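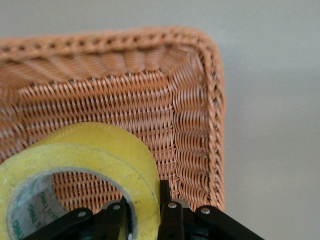 Mireille Moulin asks whether new wicker can be sealed before it is cleaned. Clean it first. Sealer locks dust into the weave.

4.2 Sealing a basket

1. Brush out the weave with a dry, soft brush.
2. Wipe with a damp cloth and let dry overnight.
3. Apply Nuvero Clear with the grain of the strands. Start inside and finish at the rim.
4. Wait 2 hours. Apply a second coat.

Note: Braided rims may need 3 coats.

CAUTION: Do not dry near a heater. Strands may split.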